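Assunto: Re: cestos para a comida de brincar

> Comprei o cesto Gondeo, de 300 mm, e cabe lá tudo.
> Acabou-se a comida espalhada pela sala. Recomendo a todos.

Cabe tudo, no primeiro dia. Tenho as minhas dúvidas. Em março também nos garantiram que as caixas Grundness resolviam o assunto, e a tampa da nossa nem chegou ao verão. O cesto branco furadinho leva um ovo, o queijo, a salsicha, o limão e um pacote de bebida, e com isso já me parece bem composto.

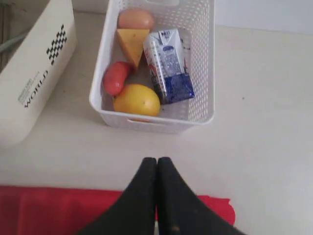 Quem tiver a coleção inteira vai precisar de três, e aí a conta já é outra. Alguém experimentou lavá-los? Os furos devem ser um ninho de migalhas.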